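Praklow Robotics Boards > Data Collection > Manipulation
Thread: Kitchen counter episodes, how much mess do you keep?
Started December 11, 2025

tworail
Posts: 200

I've been collecting teleop episodes in home kitchens for the Idivstead set and I'm at 2033 episodes now, all pick and place, all with wrist cameras. The first training run on them was poor with anything wrapped in plastic and fine with boxes and mugs. Before I record more I'd like to hear how other people handle a few things. My current routine is below. Tell me what you would change.

1. Start pose. Fingers closed, arm out over the near edge of the counter, and hold still for 5 seconds before anything moves. I leave the counter as the household has it. The one we use most is speckled white quartz with a black organizer tray on it, papers and packets in the tray, and the ceiling light shows up as a bright spot on the polished top. I don't move the tray and I don't dim the light.

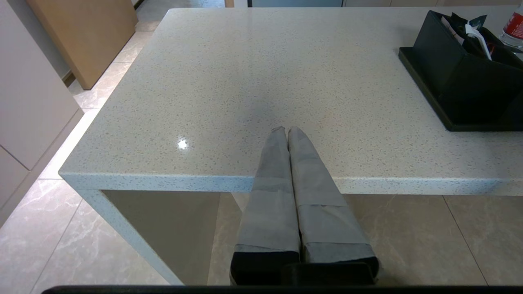

2. Approach. Operator goes in at normal speed. I used to ask for slow approaches but the policy then learned to crawl, and the episodes ran long.

3. Contact and lift. One grasp attempt, and if it misses, the operator may try again once in the same episode. After that I stop the recording and mark it failed.

4. Labels. One line of text per episode, typed right after. "Move the water bottles to the left" and so on. I don't write labels at the end of the day anymore, too many got swapped.

5. Reset. Put the object somewhere new, change which way it faces, go back to step 1.

Questions: do you keep the blurry ones, do you keep the failed ones, and do you clear the counter first?

gravelpath
Posts: 30

Clear the counter for the first batch. I know people say clutter helps, and it does later on, but if you only have one or two kitchens then the policy will tie the task to that tray. We had this in Trarnville. Same fruit bowl in the back corner of every episode, and when somebody took the bowl away the arm went to the wrong side of the sink. We got rid of it by recording a smaller batch with nothing on the counter and mixing it in.

tworail

How small was the batch compared to the rest?

gravelpath

Small. I don't have the split in front of me. I'd try it before collecting another big set.

oatmeal_servo

I disagree with clearing it. A cleared counter is one more background it will never meet in use. Move the tray instead. Left side, right side, on the floor, gone. You get the same effect and every episode is still a real kitchen. It costs the operator a few seconds at reset.

Also, your step 1 hold is too long. If you don't trim it, the policy learns to sit there. We had an arm that would wait at the start pose and sometimes never leave it.

tworail

I trim it down before training. The hold is there so the camera exposure can settle and so I can line up the two wrist streams. I should have put that in the list.

On the tray, moving it sounds easy enough. I'll put it in step 5.

gravelpath

Moving it is fine too. My point was that it can't be in the same spot in all of them.

lowtorque
Posts: 2033

Back to the plastic problem. Do you have contact episodes where the wrist camera is right up against the wrap? Ours were all filmed from a polite distance and then the policy had no idea what it was looking at for the last part of the reach. Shrink wrap changes its look completely with a small change of angle. A mug doesn't.

tworail

Some, though I had been filtering a lot of them out. My script scores each episode for sharpness and drops the lowest ones, and I went back through the rejects last night. Much of the pile is the bottled water multipack. When the pack is lying on its side and the camera is this close, you get streaks, glare off the wrap and wavy highlights across the clear part, and the red label bands are the only thing that still reads well. So I've been throwing out the kind of view it needs for the last part of the reach.

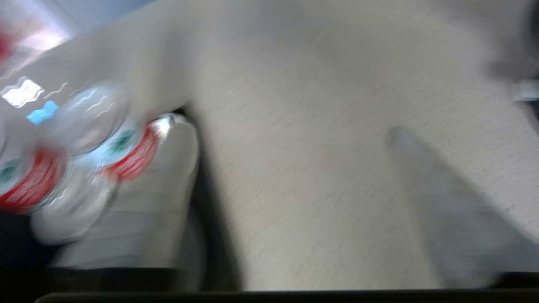

lowtorque

Then turn the filter off for anything in film or bags. Blur is what the camera will give the policy at run time if the arm is moving at that speed, so it should be in training as well. I would only drop an episode if the stream froze or frames are missing.

oatmeal_servo

Mostly agree. I'd still look at shutter time. If you can shorten it and add light, you get less blur in training and less at run time, so they still match. But you have to do it on every camera at once, and your older episodes won't match the new ones.

tworail

That last part worries me. I don't want to redo the whole set. I could keep the old exposure for the quartz kitchen and use the short one in new places.

oatmeal_servo

Then the policy may link the exposure to the place. Probably harmless, but I wouldn't.

Chantharasri_lab

We ran both ways on bagged goods. Short shutter with extra lamps helped a bit. Putting the blurry close-ups back in helped more, and it was free. The lamps also put new reflections on polished stone, so we had to collect again for those.

On failures: we keep them with a flag and leave them out of the imitation training. They are useful later for a success detector. Your retry episodes are worth more than you might think, please don't cut those down to the good grasp.

gravelpath

Second that about retries. Ours got trimmed by a script and we never got the originals back – keep raw copies.

tworail

Raw copies exist, on two drives. Thanks all. Plan is:

Filter off for wrapped items, rejects go back in.
Tray moves at every reset, and some episodes without it.
Exposure stays as it is for now.
Retries stay whole, failures flagged.

I'll record 200 more with the new reset and train again in January, same held-out kitchen as before. Will post the numbers here either way.

lowtorque

Hold out a different brand of water too, if you can get one with a label that isn't red.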